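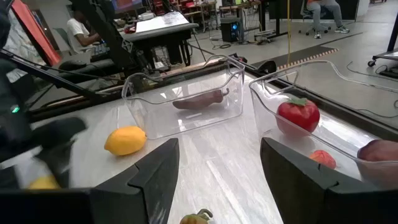 손가락을 바꾸어 달기 전에 무엇을 실패라고 부를 것인지부터 정해야 한다고, 다시 코왈추크(Darcy Kowalchuk)는 검토 의견서의 첫 줄에 적었다. 파지 성공률만을 나란히 놓은 표는 두 그리퍼의 차이를 보여 주지 못하며, 놓는 동작을 따로 기록하지 않는 한 클로코프 평가실의 결론에 서명할 수 없다는 것이 그다음 줄이었다.

의견서는 오전에 접수되었다. 접수인은 본인이었고, 비교 시험의 기록을 맡은 사람도 본인이었다. 당시 평가실의 보고서 초안은 결론까지 작성되어 있었으며, 남은 일은 표지에 관리 번호를 붙이고 결재를 올리는 것이었다. 초안의 결론은 프러클리 손가락을 차기 표준 부품으로 권고한다는 것이었다. 맥도널드 손가락은 예비 부품으로 분류되어 있었다.

시험의 개요는 다음과 같다. 작업대에 팔 2대를 마주 보게 설치하고, 같은 젤리어 제어기로 구동하였다. 한쪽 팔에는 프러클리 손가락을, 다른 쪽 팔에는 맥도널드 손가락을 장착하였으며, 절반의 시행이 끝나면 서로 바꾸어 달도록 하였다. 대상물은 모형 과일과 채소였고, 용기에서 꺼내기와 용기에 넣기를 과제로 삼았다. 총 시행 횟수는 480회로 정하였다. 조작은 한 사람이 전담하였다. 숙련도 차이가 결과에 섞이는 것을 막기 위한 조치로, 계획서 단계에서 이견이 없었다.

조작자는 평가실에서 가장 오래 근무한 직원이었다. 본인이 입사하였을 때 장비 반출 대장의 작성 요령을 가르쳐 준 사람이기도 하다. 말수가 적고, 시행과 시행 사이에 의자에서 일어나 손목을 돌리는 습관이 있었다. 이 습관은 시험 절차서에 반영되어 있지 않았으나 문제가 된 적은 없었다.

실장은 의견서를 읽고 나서 코왈추크의 요구가 어느 정도의 작업량에 해당하는지를 물었다. 본인은 전 시행의 영상을 다시 열어 놓는 순간의 시각을 적어 넣어야 한다고 답하였다. 실장은 달력을 보았고, 결재 일정을 한 차례 미룰 수 있다고 하였다. 두 차례는 곤란하다고 하였다.

재검토는 그날 오후에 시작되었다. 손목에 달린 카메라의 영상과 위에서 내려다보는 카메라의 영상을 한 화면에 나란히 띄우고, 물체가 손가락에서 떨어지는 시점을 기록하였다. 기준은 간단하게 정하였다. 손가락이 벌어지기 시작하는 시점을 개방 시각으로, 물체가 두 손가락 모두에서 떨어지는 시점을 이탈 시각으로 하였다. 판정이 어려운 시행에는 비고란에 물음표를 적었다. 초안에서 성공으로 분류된 시행은 기준을 적용한 뒤에도 성공으로 남았다. 물체는 들렸고, 옮겨졌고, 용기 안에 놓였다.

차이가 발견된 곳은 그 앞이었다. 프러클리 손가락으로 물체를 옮긴 시행에서는 팔이 용기 위에 도착한 즉시 손가락이 벌어졌다. 맥도널드 손가락으로 옮긴 시행에서는 팔이 도착한 뒤 한동안 움직임이 없었다. 그런 다음에야 손가락이 벌어졌다. 정지 구간은 물체의 종류와 무관하게 나타났다. 고추에서도, 레몬에서도, 가지에서도 같은 길이의 정지가 있었다.

본인은 이를 제어기의 설정 문제로 보았다. 젤리어 제어기에는 개방 명령을 받은 뒤 정해진 시간 동안 유지력을 남겨 두는 항목이 있으며, 밀리초 단위로 입력한다. 두 팔의 설정 파일을 출력하여 대조하였다. 맥도널드 손가락용 파일의 해당 항목에는 2000이 적혀 있었고, 프러클리 손가락용 파일에는 0이 적혀 있었다. 설정 파일은 손가락을 교체할 때마다 함께 교체하게 되어 있었으므로, 손가락이 어느 팔에 달려 있든 정지 구간은 손가락을 따라다녔다.

초안에 실린 소요 시간 비교는 효력을 잃었다. 프러클리 손가락이 빠르다는 결론은 설정값 하나로 설명되는 것이었다. 본인은 같은 날 저녁 코왈추크에게 이 사실을 통보하고, 해당 값을 입력한 경위를 확인하여 회신하겠다고 하였다. 회신은 짧았다. 경위보다 사유를 알고 싶다는 내용이었다.

설정 파일의 변경 이력에는 작성자가 남아 있었다. 조작자의 이름이었다. 변경 시점은 시험이 시작되기 훨씬 전이었고, 사유란은 비어 있었다.

다음 날 본인은 조작자에게 면담을 요청하였다. 면담은 회의실 대신 작업대 옆에서 진행되었다. 조작자가 그렇게 하기를 원하였다. 본인은 출력한 설정 파일을 보여 주고 해당 항목을 입력한 사실이 있는지를 물었다. 조작자는 그렇다고 하였다. 사유를 묻자 잠시 파일을 들여다보고 나서, 맥도널드 손가락은 놓을 때 한쪽이 먼저 떨어진다고 답하였다.

본인은 기록 양식에 그대로 적었다. 한쪽이 먼저 떨어지면 어떤 결과가 생기는지를 묻자, 조작자는 물체가 돈다고 하였다. 둥근 것은 표가 나지 않지만 긴 것은 용기 벽에 꼭지가 걸린다고 하였다. 그래서 기다리게 하였다고 하였다. 기다리는 동안 무엇이 달라지느냐는 질문에는 답이 늦었다. 팔의 흔들림이 가라앉는다고, 조작자는 말하였다. 흔들림이 가라앉은 뒤에 놓으면 한쪽이 먼저 떨어져도 물체가 덜 돈다고 하였다.

이 내용은 어느 문서에도 없었다. 맥도널드 손가락의 시험 성적서에도, 평가실의 점검 대장에도, 젤리어 제어기의 운용 지침에도 없었다. 본인은 언제 알게 되었는지를 물었다. 조작자는 오래되었다고만 하였다.

코왈추크는 면담 기록을 받은 뒤 추가 시행을 요구하였다. 두 손가락의 설정값을 모두 0으로 맞춘 조건과 모두 2000으로 맞춘 조건에서, 각각 16회씩 긴 물체만을 옮기라는 것이었다. 조작자에게는 어느 설정이 적용되어 있는지를 알리지 말 것을 단서로 달았다. 실장은 이를 승인하였다. 결재 일정은 그때 한 차례 미루어졌다. 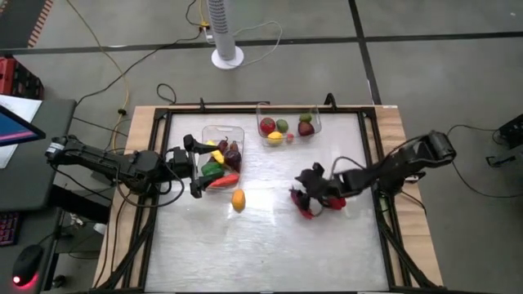

추가 시행 중의 작업대. 오른쪽 그리퍼가 붉은 물체를 집고 있다.

추가 시행에서 본인은 설정 파일을 교체하는 역할을 맡았다. 조작자가 화면을 볼 수 없도록 교체 작업은 조작자가 자리를 비운 동안 실시하였고, 적용한 조건은 봉투에 넣어 보관하였다. 조작자는 돌아와 앉아 손목을 돌린 다음 첫 물체를 집었다.

단서가 지켜지지 않을 것이라는 점은 첫 시행에서 분명해졌다. 개방 명령을 내린 뒤 손가락이 곧바로 벌어지면 설정값은 0이고, 그렇지 않으면 2000이다. 조작자가 모를 수 없는 조건이었다. 본인은 시행을 중단하고 코왈추크에게 연락하였다. 코왈추크는 그 점을 이미 고려하였으며 그대로 진행하라고 하였다. 조작자가 첫 시행 이후에 어떻게 하는지도 기록의 대상이라고 하였다.

시행은 재개되었다. 설정값이 2000인 조건에서 조작자는 평소와 같이 조작하였다. 두 손가락 모두 물체를 반듯하게 놓았다. 프러클리 손가락에서는 기다린 만큼의 시간이 더 들었고, 그 외의 차이는 확인되지 않았다.

설정값이 0인 조건에서는 사정이 달랐다. 프러클리 손가락을 단 팔로는 도착 즉시 개방 명령을 내렸다. 맥도널드 손가락을 단 팔로는 첫 시행에서 물체가 돌아 용기 벽에 걸렸다. 조작자는 그것을 보았고, 말없이 다음 물체를 집었다. 두 번째 시행부터는 팔이 용기 위에 도착한 뒤에도 개방 명령을 내리지 않았다. 손을 멈춘 채 기다렸다. 기다린 시간을 영상에서 재어 보니 시행마다 조금씩 달랐으나, 설정값이 정해 두었던 시간에 못 미치는 일이 없었다.

물체는 반듯하게 놓였다.

본인은 이 시행들을 어떻게 분류할 것인지를 두고 판단을 내리지 못하였다. 절차서에 따르면 조작자가 조건을 보상하는 행위를 한 시행은 무효이다. 그러나 절차서는 보상 행위를 정의하면서 속도 조절과 경로 변경만을 들고 있으며, 기다리는 것에 대하여는 규정하지 않았다. 본인은 해당 시행을 무효로 적었다가 지웠고, 유효로 적었다가 다시 지웠다. 비고란에는 물음표가 남았다.

저녁에 조작자가 기록석으로 와서 양식을 보았다. 물음표가 무엇을 뜻하는지 물었으므로, 기다린 것이 손가락의 성능에 속하는지 사람의 기량에 속하는지 정하지 못하였다는 뜻이라고 답하였다. 조작자는 그 구분이 필요하냐고 물었다. 본인은 보고서에는 필요하다고 하였다. 조작자는 고개를 끄덕이고, 그러면 다른 사람을 앉혀 보라고 하였다.

조작자의 제안은 다음 날 오전 실장에게 보고되었다. 실장은 계획서의 단독 조작 원칙에 어긋난다는 점을 지적하였고, 코왈추크의 의견을 구하였다. 코왈추크는 찬성하였다. 다만 교체 조작자는 두 손가락 가운데 어느 것에도 익숙하지 않은 사람이어야 한다고 하였다. 평가실에서 그 조건에 해당하는 사람은 본인뿐이었다.

본인은 조작 교육을 이수하였으나 시험에 참여한 이력은 없다. 기록 담당자가 시행을 수행하는 동안의 기록은 조작자가 대신하기로 하였다. 자리를 바꾸어 앉았을 때, 조작자는 양식의 칸이 생각보다 좁다고 하였다.

본인의 시행 결과는 부속 자료에 수록되어 있으며, 여기에는 요지만을 적는다. 설정값이 0인 조건에서 맥도널드 손가락으로 옮긴 긴 물체는 번번이 돌았다. 꼭지가 용기 벽에 걸린 것도 있고, 용기의 가장자리를 넘어 작업대 위로 떨어진 것도 있다. 본인은 조작자가 기다리는 것을 영상으로 여러 번 보았으며, 기다려야 한다는 것을 알고 있었다. 팔이 용기 위에 도착하면 손이 먼저 움직였다. 시행 후반에 이르러 의식적으로 기다려 보았으나, 얼마나 기다려야 하는지를 가늠하지 못하여 지나치게 일찍 놓거나 지나치게 늦게 놓았다.

설정값이 2000인 조건에서는 본인이 조작하여도 물체가 반듯하게 놓였다. 본인이 일찍 명령을 내려도 제어기가 기다렸기 때문이다.

마지막 시행이 끝난 뒤 조작자는 양식을 돌려주었다. 비고란에는 조작자의 글씨로 짧은 기록이 여러 건 적혀 있었다. 왼쪽 손가락이 먼저 떨어짐. 팔이 아직 흔들림. 이번에는 잘 참음. 마지막 것은 양식의 기재 요령에 맞지 않았으나 수정하지 않고 제출하였다.

보고서의 결론은 다시 작성되었다. 프러클리 손가락은 설정값과 조작자에 관계없이 일정한 결과를 보였으므로 표준 부품으로 권고한다는 문장은 유지되었다. 맥도널드 손가락에 대하여는, 유지 시간을 2000으로 설정하는 것을 조건으로 동등한 용도에 사용할 수 있다고 적었다. 두 손가락의 소요 시간을 비교한 표는 삭제하였다. 실장은 표가 빠진 자리가 허전하다고 하였고, 놓는 동작의 기록표를 그 자리에 옮겨 실었다.

문제는 근거의 표기였다. 평가실의 보고서는 모든 권고 사항에 출처를 밝히도록 하고 있다. 출처로 인정되는 것은 시험 성적서, 제조사 자료, 규격 문서, 그리고 평가실이 발행한 선행 보고서이다. 설정값 2000의 출처는 그 가운데 어느 것에도 해당하지 않았다. 추가 시행은 그 값이 유효함을 보여 주었으나, 그 값이 어디에서 왔는지를 보여 주지는 않는다. 본인은 출처란을 비워 둔 채 원고를 코왈추크에게 보냈다.

코왈추크는 원고 전체에 대하여 이의가 없다고 하면서 출처란 한 곳에만 의견을 달았다. 설정 파일의 변경 이력을 출처로 적으라는 것이었다. 변경 이력에는 작성자의 이름이 있으니 이름도 함께 적으라고 하였다. 사유란이 비어 있는 이력을 출처로 삼을 수 있는지를 본인이 문의하자, 코왈추크는 사유를 지금이라도 적게 하라고 회신하였다.

이력의 사후 보완은 규정상 가능하다. 작성자 본인이 기재하고 보완 시점을 병기하면 된다. 본인은 조작자에게 양식을 전달하였다. 조작자는 양식을 이틀 동안 가지고 있었다. 그사이 작업대에서는 다른 시험의 준비가 시작되었고, 조작자는 케이블의 고정 상태를 점검하고 용기를 다시 배열하였다. 본인은 독촉하지 않았다. 결재를 두 차례 미룰 수 없다는 점은 조작자도 알고 있었다.

양식은 둘째 날 퇴근 무렵 본인의 책상에 놓여 있었다. 사유란에는 다음과 같이 적혀 있었다. 맥도널드 손가락은 개방 시 좌우 이탈에 차이가 있음. 팔의 흔들림이 멎은 뒤에 놓을 것. 손으로 기다리는 것이 번거로워 입력함. 뒤에 쓰는 사람도 같은 것을 겪을 것이므로 지우지 않음.

본인은 이를 전산에 옮겨 적었다. 입력란의 글자 수 제한으로 마지막 문장이 들어가지 않았다. 전산 담당 부서에 제한을 늘려 줄 것을 요청하였고, 처리에 시일이 걸린다는 답을 받았다. 원본 양식은 스캔하여 보고서의 부속 자료 맨 뒤에 첨부하였다.

보고서는 12월에 결재되었다. 코왈추크의 서명은 실장의 서명 아래에 있다. 배포처에서는 지금까지 문의가 한 건 접수되었으며, 맥도널드 손가락의 유지 시간을 더 줄여도 되는지를 묻는 내용이었다. 본인은 답변을 작성하기 전에 조작자에게 의견을 물었다. 조작자는 문의한 쪽의 팔이 어떤 팔인지, 얼마나 흔들리는지를 먼저 알아보라고 하였다. 그 질문을 적어 회신하였고, 답은 아직 오지 않았다.

최종 수정: 12월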